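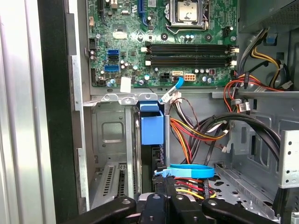 **Week 3: inside the tower**

Okay, get your bearings first! I always find the CPU socket, then the memory slots (four on this board, black with white latches at each end), and work outwards from there. Colour helps a bit, but please don't trust it – makers please themselves.

Before Thursday:

- sketch the board and label the socket, DIMM slots and SATA ports
- read the Onuoha notes, up to page 30
- email Boonmee Chareonsuk if you can't make the lab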